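Saltus Chores: README

Saltus Chores is a set of wrist-camera recordings of an arm doing the small jobs people keep asking whether machines can do yet: sorting parts into trays, filling divided boxes, putting things back where they came from. Our answer so far is some of them, slowly, with a person close by.

Contents

The set holds 182 episodes over 33 tasks. Most were recorded in November at the Tultley workshop, the rest at Bronotville. All were driven by an operator using handheld controllers. Nothing here was done by the arm on its own.
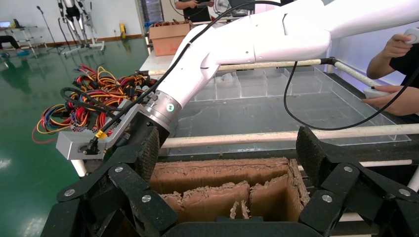 Divided boxes and trays are the hardest group. Cardboard partitions bend and fray, and clear walls are easy to miss on camera. Of the 182 episodes, 81 are marked complete, and only a few of those come from this group. Folding cloth is not included – we tried it and dropped it.

Labels

Each episode has a task name, a result (complete, partial or stopped) and a short note from the operator. Stopped means the operator ended the run early. Notes from Bronotville are shorter and sometimes missing.

Known problems

Nearly 40 episodes have a gap in the gripper readings. They are listed in gaps.txt. Task names changed once during recording, so use the names in tasks.csv.

Contact

Hortensia Ñahui (recording), Mercedes Henao (labels)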